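Section 3. The Marked Test Piece

3.1 Purpose
The course asked each team to design a part whose position can be read from any side without touching it. Ours is a white piece in three sections: a round tray with a raised rim, an upright post, and a cross with four flat arms. The drawings were made in Boveck and the files were kept in the shared Ruvar folder.

3.2 Markers
Every section carries square black-and-white markers. Each one has its own pattern, and a marker may not be used twice on the same piece. The cross has one marker on top of each arm. The post has markers on its side faces, and the tray has them on the floor inside the rim. Numbers such as 29 and 30 are raised or sunk into the tray surface beside the matching label, so that a label that comes off can be put back in the right place.

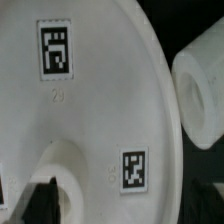
Markers and numbers on the white surface
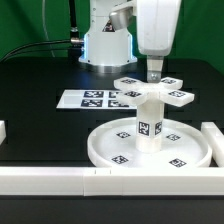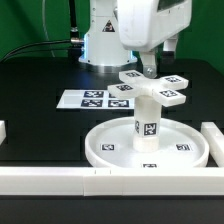

Report text and drawings: Hsiu-ying Yeh
Undano Project, Group 2

3.3 Assembly
The post is set in the middle of the tray and the cross goes on top. The order matters - once the cross is on, the inner tray labels are hard to reach with tweezers. All labels were therefore applied first, cut by hand from one printed sheet. Hand cutting left some borders uneven. The reading software needs a clear white margin on all four sides, so labels with a margin under 2 mm were thrown out and cut again.

3.4 Readings
We logged 2,811 readings in February. Of these, 41 gave a wrong number or no number and were removed before the position was worked out. Most of the failed readings came from tray markers seen at a low angle, where the square looks narrow and the post can hide part of it. The markers on the cross gave fewer errors.

3.5 Open points
The joint between cross and post has some play. The method in the Vukadinović handout corrects for tilt but assumes a rigid joint, and we have not tested it with a loose one. A keyed joint has been drawn but not made. Label placement was checked with a ruler only; calipers should be used for the next version. The full list of marker positions is in Appendix 9.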